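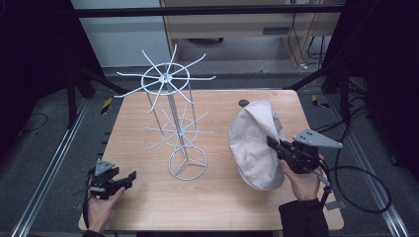 FOR IMMEDIATE RELEASE
26 March 2020

Skoline starts teaching robots to dress the shop floor

Skoline has opened its Girnix training desk, where store staff show machines how to handle soft goods such as caps. Four employees moved over from display work in January and now spend 10 hours a week at it, hand-held grippers in place of bare fingers. Their pay stays the same - and they set the pace! 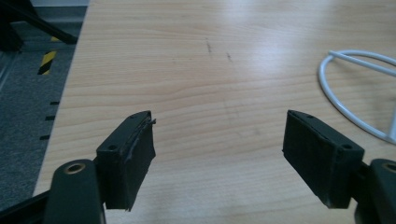

According to Vashisht, the best part is being asked how the job should be done before a robot ever tries it.

Partner firm Hivent will open the training to around 40 more store workers.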